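Brurnley hall kitchen says goodbye to the washing-up bowl

Dec 4, 2019

After years of tea towels, wrinkled fingers and one very tired sink, the Brurnley community hall has a proper commercial dishwasher, and the kitchen crew could not be happier!

The new machine went in at the far end of the kitchen, where the old bread oven used to stand, and it runs a full load in 3 minutes. Anyone who has been on the roster for the August soup night will know what that means. Last time we fed 200 people and the final plates were dried well after the music had finished. (The band came in to help, bless them.)

Genji Kaneko, who runs the Tuckshop Table lunches, has been pushing for the change for two years and did most of the legwork on quotes, plumbing and power.

"I'd worked in a cafe with one of these and I knew how good it could be," Genji said. "You scrape, you rack, you slide it in, and by the time you've loaded the next one the first is ready to come out. I grinned like a kid the first time we ran it."

The hall already owned 300 dinner plates, the heavy white ones from the old Kimodar Hotel, and there was some worry that they'd be too wide to stand up properly. They fit beautifully. Cups and bowls go in the flat racks, which live on the bottom shelf near the door.

Plates go in the peg racks, and it's worth getting to know them before your first shift.
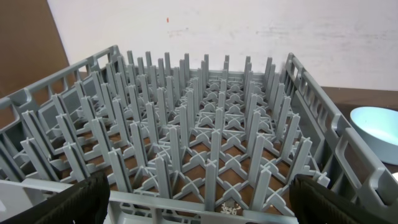 Stand each plate on its edge in the channels between the pegs and keep them all facing the same way. Start at the back and work forward. Big serving platters can go in too, but give them a bit of extra room on either side. Scraps should go in the compost bucket first, as crumbs love to settle in the lattice at the bottom. If you spot any, tip the rack over the bin and give it a good tap before it goes back on the shelf.

Genji is showing people the ropes before each lunch from now until the Christmas break, and it takes no time at all to learn. Come 20 minutes early, wear closed shoes and bring an apron if you have a favourite. The old washing-up bowls are stacked on the verandah and free to a good home.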